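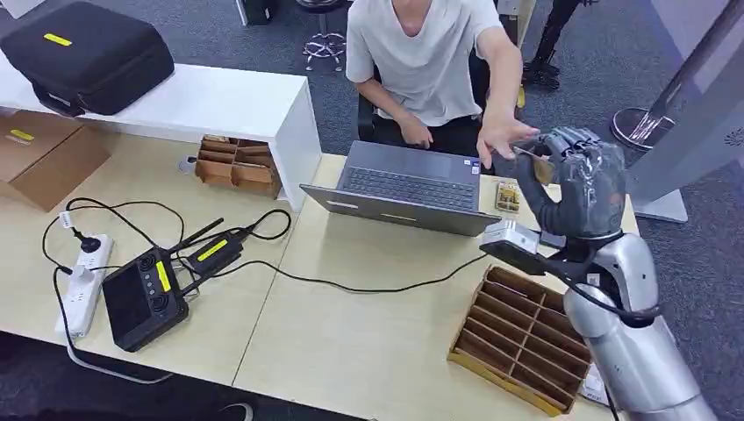 Reading time: 4 minutes
Print this page | E-mail this page

Desk Week at Pramham: the workroom, bit by bit

I said in January that I'd sort out the desk in the workroom and, well, it's been a long year. We've finally had our Desk Week, and people kept asking what had changed, so I've put it all on one page with a line or two for everything. Some of it is tidy and some of it is very much not. I've stuck to the things we use or have argued over, so if you're hoping for the kitchen you'll have to wait for the next lot!

The desk

Light wood, and much nicer to sit at than the old grey one, which wobbled every time somebody typed. I bought it second-hand in Homcombe and got it home in Nazareno's van with the back doors tied shut with a dressing gown cord. It's already got a ring on it from my tea. I've stopped minding.

The chair

A black office chair with arms. I wanted one without, Nazareno Testa wanted one with, and he was the one driving the van. He was right about it, too, but please don't tell him.

The laptop

Grey, and always open in the middle of the desk, wherever else I try to put it. Everything we do ends up crowded round it. I did buy a stand, and the stand is now holding up a basil plant.

The sockets

We've got a white power strip along the left side of the desk, and it's the single best thing we did all week (I'm aware of how that sounds). Before this, everything ran to one plug behind the radiator, and you had to lie on your stomach to get at it. There are still black cables all over that end. I bought a bag of those sticky clips from Laltau, used four and lost the rest, so if you come in and find one on your sock, that's where they went.

The cardboard tray

My favourite! A brown cardboard one with dividers, lots of little narrow slots, and I rescued it from the recycling after a delivery. I'd been looking at proper organisers and the one I liked was £144, and I'm sorry, but for a tray? This was free. Small things stand up in it so you can see what you've got. It won't last for ever, but the last one managed two winters before a mug got knocked over it.

The adapters

We own far too many. There's a little white one that's forever turning up on the desk, and each time I think, oh good, I'll put that away, and then I go and do something else. I tipped out the adapter drawer on the first evening and found 15 that didn't fit anything in the building. Nine have gone to the electrical bin at the tip and the others are on probation.

The drawers

Three of them, from the Kozłowski sale, and all a bit stiff. Candle wax along the runners helped with the top two. The bottom one needs a proper shove with your knee, and it's where I've put the tax papers, so make of that what you will.

The labels

I got carried away. The label maker keeps a running total, and it was on 3,784 when I handed it over to Nazareno for safe keeping. To be fair, we've had it for years and he did all the seed packets with it. But yes, the stapler now says STAPLER.

The shelf by the door

Sixteen box files went up here and they still don't line up, as they're from two different shops and one lot is slightly taller. I've tried tall ones at the ends, then tall ones in the middle. Suggestions welcome.

The odds and ends box

Keys without locks, one knitting needle, a torch that only works upside down, and a very good pair of scissors I'd accused at least two people of pinching. Sorry, both.

Still to do: the blind, which has come off its bracket again, and a proper lamp for the dark afternoons. I've got my eye on one in Pramham market but the man won't budge on the price. If you've got a spare desk lamp, drop me a line and I'll swap you for a big jar of green tomato chutney.

Page last updated Tuesday, November 10, 2020

Print this page | E-mail this page

Like what you're reading? Sign up for our newsletter and we'll let you know when the next gallery goes up. You can unsubscribe at any time.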